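Home Life Kids Chore App Says It Ends Dinner Table Fights. Does It?

September 2018

A family app called Cernia went on sale this month with a bold promise: children who use it will clear the table without being told. Its maker, Pudamon, says 300 families tried it over the summer and that arguments at home dropped by 38 percent. The company has not said how it measured an argument.

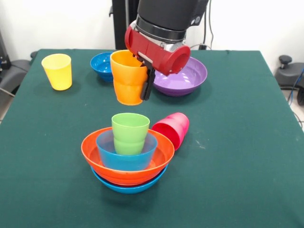 Parents filled in the forms themselves, according to Dumisani Msimang, and they knew what the company was hoping to hear. He would like to see the same questions put to the kids.

The idea is simple enough. A child taps a button after each chore, earns points and trades them for screen time. Parents have done much the same with stickers on the fridge for years, and the stickers didn't cost 2 dollars a week.
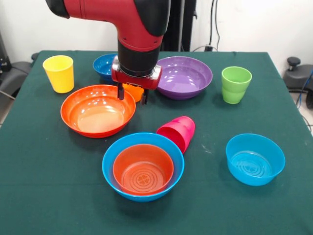

Pudamon also wants parents to switch on alerts, so a phone buzzes at work whenever a chore is skipped. It is hard to see how that teaches a nine-year-old to manage alone — it sounds more like one more thing to nag about.

Nhi Giáp tried Cernia with her two sons in Wotidwood. "They did everything for a week," she said. "Then they worked out that you get the points just for tapping."
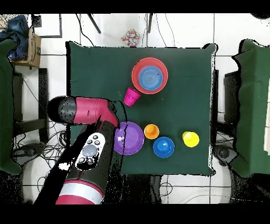
Colorful plastic dishes on a green tablecloth.

A spokesperson for Pudamon said a fix for false taps is planned but gave no date. The company says 2345 people have signed up so far. It would not say how many of them still open the app.

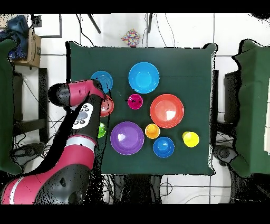
There is a free trial, and families who are curious may as well start there. Read the terms first — the trial turns into a paid plan unless you cancel it.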